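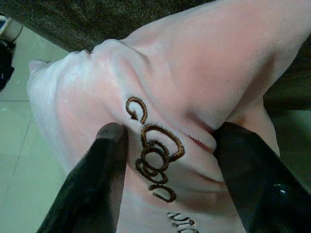 図4-1　手首カメラの視野。指先で淡いピンクの布をつかんだ状態

第4章　布製品ハンドリング用双腕セルの設置、調整および保守
Drekari 双腕セル 取扱説明書　改訂 9/21/24

シェア 27　コメント 0

4.1　本章の適用範囲

本章は、Drekari 双腕セルをクッション、タオル、毛布などの柔らかい布製品の取り扱いに使用する場合の、設置後の調整、日常点検および消耗部品の交換について定める。本体の搬入と電源工事については第2章、制御ソフトウェアの導入については第3章を参照すること。

作業は、Drekari の保守講習を修了した者が行う。講習を修了していない者は、修了者の立会いのもとで4.3および4.6の作業に限り実施できる。

警告　アームの可動範囲に入るときは、必ず非常停止を押し、操作盤の表示が停止に変わったことを確認する。一時停止の状態で可動範囲に入ってはならない。

注意　指先の間に手や指を入れない。把持力を低く設定してある場合も同様とする。

4.2　作業場所の準備

4.2.1　床

タイル床など光沢のある床面では、照明の映り込みがカメラの視野に入ることがある。映り込みそのものは運転の妨げにならないが、把持対象の縁と重なる位置にあると検出結果が不安定になる。次の手順で確認する。

1. 室内の照明を、通常の運転時と同じ状態にする。
2. 本体を待機姿勢にし、頭部カメラの映像を操作盤に表示する。
3. 把持対象を、実際に扱う位置のすべてに順に置き、白飛びした部分が対象の縁にかかっていないかを見る。
4. かかっている場合は、本体の向きを少しずつ変えて再度確認する。向きを変えても解消しないときは、照明側で調整する。

注記　窓のある部屋では、手順3を時間帯を変えて二度行うことを推奨する。カーテンの開閉状態は作業記録に残しておく。

4.2.2　家具および什器

椅子、オットマンなど、対象を置く家具は本体の正面に配置する。背もたれのある椅子では、座面の奥に置いた対象へ指先が届くこと、および手首の取付具が背もたれに触れないことを、低速の手動操作で確かめる。

起毛した張地の家具は、毛の向きによって色の濃淡が変わって見える。対象と張地の色が近い場合は、付録Cの色差確認を先に済ませること。

4.2.3　床上のコード類

アームの下を通るコードは、本体の脚部に巻き込まれない経路に移す。作業に使用しない電源アダプターは抜いて片付ける。コードを床に固定する場合は、Bralldale 試験室で使用している幅広の養生テープか、同等のものを用いる。

4.3　グリッパーとケーブルの点検

点検は、一日の運転を始める前に左右それぞれについて行う。所要時間は慣れた作業者で数分である。

1. 非常停止を押し、両腕が静止していることを確認する。
2. グリッパー筐体を手で軽く持ち、手首との間にがたつきがないかを調べる。
3. がたつきがある場合は、取付ねじを対角の順に増し締めする。締付けには付属の工具を用い、電動工具は使用しない。
4. 筐体から出ているケーブルを、根元から前腕側の固定点まで目で追う。被覆の傷、つぶれ、強い折れ曲がりがあるものは交換する。
5. ケーブルの余長を確認する。手首を両方向に回しきったとき、ケーブルが張らず、指先の前にも垂れてこない長さが適切である。
6. 非常停止を解除し、低速で指先を全開、全閉の順に動かす。途中で引っ掛かりや異音があれば4.7へ進む。
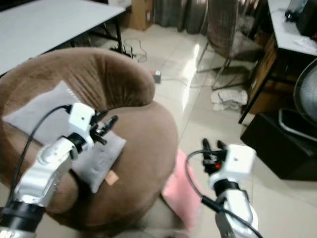 写真：Ikechukwu Ogunleye ／ 提供：Drekari 技術資料室

ケーブルは、グリッパー側でいったん弧を描かせてから前腕に沿わせるのが標準の取り回しである。弧を小さくしすぎると手首の回転時に根元へ力が集中し、大きくしすぎると椅子の背もたれなどに掛かりやすくなる。弧の大きさは、実際に扱う家具のそばで両腕を動かしながら決める。

注意　ケーブルを結束バンドで前腕に固定するときは、関節部のリングをまたいで締めない。結束バンドの切り端は、布を引っ掛けないよう面一に切り落とす。

左右のケーブルは同じ長さで出荷しているが、作業内容によって左右の動きが異なる場合、余長も左右で変えてよい。変更した場合は、固定点の位置を記録票の裏面に図示する。

4.4　待機姿勢および把持高さの調整

本節の作業は、設置時、本体を移動したとき、およびグリッパーを取り外したときに実施する。二名で行い、一名は操作盤、もう一名は可動範囲の外で対象を監視する。

4.4.1　待機姿勢

1. 操作盤で「手動・低速」を選択する。
2. 両腕を、指先が床および家具から離れ、頭部カメラの視野に入る高さまで上げる。
3. 左右の手首を回し、指先の開閉方向を作業に合わせる。
4. 「姿勢登録」を選び、番号を付けて保存する。
5. 別の姿勢に移してから登録した姿勢を呼び出し、同じ位置に戻ることを二回確認する。

4.4.2　把持高さ

床に近い位置にある対象を扱う場合、指先が床面に当たるおそれがある。対象の下端を直接ねらわず、床から離れた面で接触させる設定とする。

1. 対象を、家具の側面に寄りかからせて置く。
2. 片腕だけを使用し、もう一方の腕は指先を開いたまま待機させる。
3. 使用する側の指先を、対象の面に向けて低速で近づける。
4. 接触したら停止し、操作盤の接触値を読む。
5. 接触値が許容範囲に入るまで、前進量を一目盛ずつ変更する。
6. 指先を閉じ、対象をわずかに持ち上げる。滑る場合は把持力を一段上げ、手順3からやり直す。

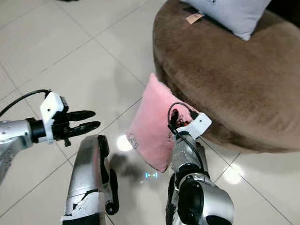 前進量が大きすぎると、対象は寄りかかっている家具との間で押しつぶされ、指先を開いた後も形が戻るまでに時間を要する。綿の詰め物をした製品でこの傾向が強い。Langat 社製の試験用クッションを基準とした出荷時の設定値は、柔らかい製品に対してはやや大きめとなるため、一目盛下げた値から始めるとよい。

把持力を最大まで上げても滑る場合は、設定をそれ以上変更せず、指先の摩耗を疑う。4.6の点検を先に行うこと。

外装の傷、塗装のはがれは、作動に影響しないものであれば調整の妨げとはならない。ただし、はがれた塗膜の縁が浮いている場合は、布に付着しないよう取り除き、補修塗料で処置する。処置した箇所は乾燥するまで布製品に近づけない。

4.5　手首カメラの確認

手首カメラは、対象に最も近い位置から指先と対象の関係を捉える。頭部カメラとの位置合わせがずれていると、頭部カメラで検出した位置と実際に指先が向かう位置が一致しない。

1. 柔らかい布でレンズを拭く。溶剤は使用しない。
2. 両腕を待機姿勢にし、左右の手首カメラの映像を順に表示する。
3. 指先が二本とも視野に入り、左右の傾きがほぼそろっていることを確認する。
4. 椅子の座面に基準となるクッションを立てて置く。
5. 指先を開き、対象が二本の指の間に見える位置まで手首を動かす。
6. 操作盤の「位置照合」を実行する。照合値が表示されたら記録票に転記する。
7. 反対側の腕についても手順5と6を行う。

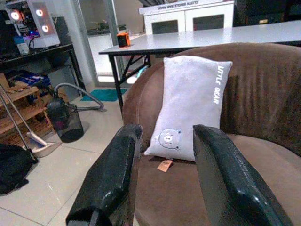 基準とするクッションには、文字や図柄が入ったものを使用して差し支えない。図柄があるほうが照合は安定しやすいが、毎回同じ面をカメラに向けて置くことが条件となる。縫い付けられたタグや下げ札は、付けたままでも外してもよい。途中で状態を変えた場合は、照合を最初からやり直す。

背景に発光する機器があるときは、照合の間だけ電源を切るか、覆いを掛ける。色が周期的に変わる照明を備えたパソコンでは、照合値が測定のたびにばらつくことが報告されている。掃除用具や袋類など、日によって置き場所の変わるものも、できる限り視野の外へ移す。

照合に二回続けて失敗した場合は、次の項目を順に調べる。

・レンズの汚れ
・カメラ取付部の緩み
・カメラケーブルの差し込み
・基準クッションの向き

いずれにも異常がないときは、操作盤に表示されるコード 1336 の有無を控え、サービス窓口に連絡する。コードが表示されている場合、利用者側での再調整は行わない。

4.6　指先の摩耗点検と交換

指先は消耗品である。表面の細かな擦り傷は使用とともに必ず生じるもので、それだけを理由に交換する必要はない。次のいずれかに該当するときは交換する。

・先端の平らな面に段差ができ、爪で触れて引っ掛かる
・縁に欠けがある
・左右の指先を閉じたとき、先端の間に隙間が残る
・把持回数が4,000回に達した

把持回数は、操作盤の「保守」画面で左右別に確認できる。把持回数が2,000回を超える指先については、日常点検に加えて、週に一度、布でから拭きしたうえで先端の状態を調べる。

交換の手順は次のとおりとする。

1. 指先を全開にし、非常停止を押す。
2. 指先の根元のねじを緩め、一本ずつ取り外す。二本を同時に外さない。
3. 取付面の糸くずと粉を刷毛で払う。エアブローは使用しない。
4. 新しい指先を差し込み、根元まで入ったことを確かめてねじを締める。
5. もう一本についても同様に行う。
6. 非常停止を解除し、低速で全閉にして、先端がそろって合わさることを確認する。
7. 「保守」画面で、交換した側の把持回数を消去する。
8. 4.4.2の把持高さの調整を行う。

注記　交換部品には Deswood 製の標準指先を使用する。旧型の指先と新型の指先を一つのグリッパーに混在させないこと。

注意　起毛した布を続けて扱うと、指先の根元に繊維が絡むことがある。絡んだ繊維はピンセットで取り除き、刃物で切り取らない。

4.7　不具合への対応

症状：指先が途中で止まる
処置：根元の繊維を除去する。解消しないときはケーブルの差し込みを確認し、再起動する。

症状：つかんだ布が持ち上げ中に落ちる
処置：折り目をつかんでいるかを手首カメラの映像で確認する。面の中央をつかんでいる場合は、把持位置を折り目または角に変更する。

症状：対象が家具と一緒に動く
処置：前進量を下げる。軽い椅子を使用している場合は、脚に滑り止めを付ける。

症状：片腕だけ待機姿勢に戻らない
処置：非常停止を押し、ケーブルが家具に掛かっていないかを調べる。外した後、4.4.1の手順5を行う。

上記の処置で改善しない場合は運転を中止し、症状が出たときの姿勢番号と左右の別を記録して、サービス窓口に連絡する。

4.8　記録

点検および調整の結果は、付録Dの記録票に記入し、次の1月の定期点検まで保管する。記録票には作業者名、左右の別、把持回数、照合値を必ず記載する。数値に変化がない場合も空欄とせず、前回と同じ値を記入すること。

この記事をシェア　27

関連資料
・第2章　搬入、据付および電源
・第3章　制御ソフトウェアの導入と更新
・第5章　自動運転の開始と停止
・付録C　張地と対象の色差確認
・付録D　点検記録票（印刷用）
・Deswood 標準指先　部品一覧
・Bralldale 試験室　養生テープの貼り方

お問い合わせ：Drekari サービス窓口　｜　© Drekari　無断転載を禁じます　｜　ページの先頭へ戻る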